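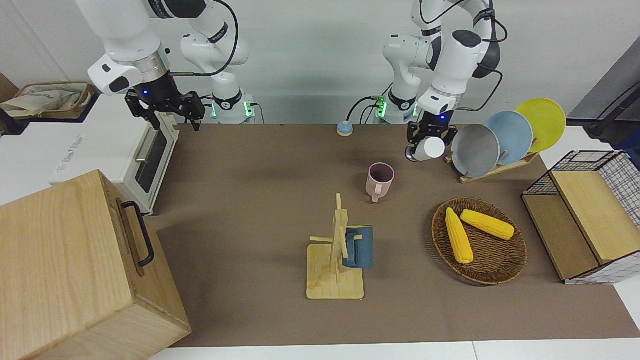 Bimanual kitchen demos, how many before you trust it? (mug tree + plates)

kestrel_bench
Posted 14/05/2025

Quick one before I lose the bench for the day. Setting up a pick and place set, two arms, fixed cam plus a head cam. Brown paper on the table, mug tree in the middle, dish rack at the back, oven on the left, tray of fake corn on the right mostly as clutter. Tasks are "hang mug" and "cup to rack side" for now.

Plan is 30 demos per task, train overnight, see what breaks. Jerome Saludo (runs the Lirnport bench, some of you know him) says 30 is nothing and I should go to 42 with the clutter moved each time. I say get a bad policy early and look at how it fails.

Who's right? Also does anyone bother recording with the off-hand arm parked? Mine just hovers open over the left side doing nothing for half the episode.

ottoline7
Jerome. Sorry.

30 is fine if nothing moves. The minute you shift the tree a hand's width it grabs air. Been there with the Yeoman set, whole week gone.

plumbob
Disagree w ottoline. 30 clean ones beat 42 sloppy ones every time. What kills you is the operator hesitating. You get these little dithers above the object and the model learns to dither. Teh number is the wrong thing to argue about.

Park the idle arm. Or don't, but be consistent.

kestrel_bench
Consistent how? Same pose every episode or same pose at the start only?

plumbob
Start only. Let it drift after that. If it's frozen in exactly one spot all the way through you'll get a policy that locks up when it isn't.

mirela.k
That's the opposite of what you told me in the Vurnosance thread lol

plumbob
Different arms, different problem. Those had a home switch.

kestrel_bench
OK did a block with small stuff as well. Someone in the other thread asked about little round things and whether a parallel gripper is any good for them.
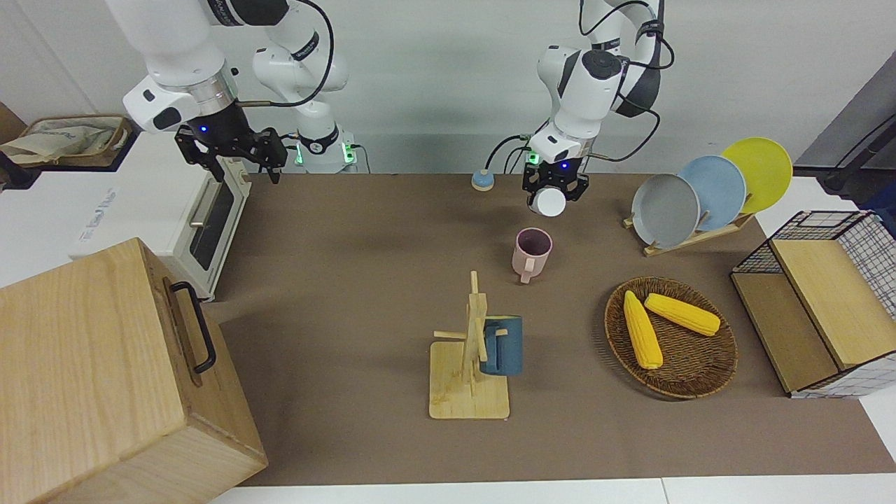
Grip height matters way more than I thought. Come in too low and the fingers touch the paper first, then the arm pushes back and the whole trajectory gets a kink in it. Threw out 4 episodes for that. Going in a bit high now and closing slow.

Mugs are easier so far. Handle forward every time, which I know, I know, I need to rotate it.

ottoline7
Yes rotate it. Please. Handle forward in every episode means it has learned one mug in one pose. You'll demo it to someone, they'll put it down sideways, embarassing.

mirela.k
Are you leaving a mug on the tree at the start? I found if there's always one hanging on the same side the model just treats it as part of the tree. Then you take it off and the thing goes nowhere near the peg.

kestrel_bench
Have been leaving the dark one on, yeah. Didn't think of that. Will do half with a bare tree.

dovetail_sam
Unpopular maybe but I'd leave it. Real kitchens have mugs on the tree. Just label it properly in the episode notes. Broton's uploader has a free text field for start state, use it, hardly anyone does.

ottoline7
Free text is useless at training time though. Nobody parses it.

dovetail_sam
I parse it. 2 lines of python.

ottoline7
ok fine, you parse it

plumbob
Back to the plates. Do you rack in a fixed order? Gray, blue, yellow or whatever? If so shuffle. Overlapping plates are horrible from one side camera, the back one half disappears and then you're relying on the head view.

kestrel_bench
Fixed order so far. Will shuffle. Head view is my next headache.

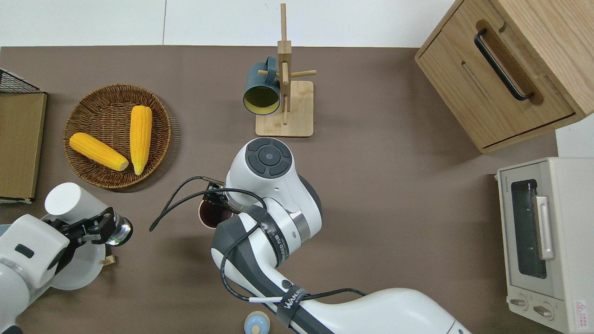

Everything's flipped around from the fixed cam, oven ends up on the right and corn on the left, fine, the model doesn't care. But the forearm eats a big chunk of the middle of the image. When the cup's in the gripper you can still see it, just, tucked next to the wrist. Swing the elbow another bit inward and I think I'd lose the cup completely.

Options I can think of:
- tilt head cam down more, lose the mug tree
- teach operators to keep the elbow out
- crop and hope

Cables are all over that view too. Straps hold them on the arm but there's a long loop over the table. Is that going to matter?

mirela.k
Elbow out. It's annoying for the first ten minutes then they do it without thinking. Don't crop.

plumbob
Cables: tie them or let them move a lot. Loop that sits in the same place every episode is a landmark as far as the network's concerned. Restrap one day, policy falls over. Seen it happen.

dovetail_sam
Never seen it happen, for balance. But I run wrist cams only, so.

ottoline7
Wrist cams only for a mug tree?? how does it find the peg

dovetail_sam
Badly. Different thread.

kestrel_bench
Right, so: 42 then, Jerome can be smug. Half bare tree, handle rotated, plates shuffled, elbow out, start pose same each time. Dithery ones get binned the same day, not at the end when I can't remember which they were.

Corn stays but I'll move the tray.

plumbob
Keep a couple of the dithery ones in a separate folder. Handy for checking if your filter catches them.

mirela.k
Post the failures when it's trained, more use than the success clips

kestrel_bench
Will do. Bench is mine again tomorrow morning, doing the mug rotations first.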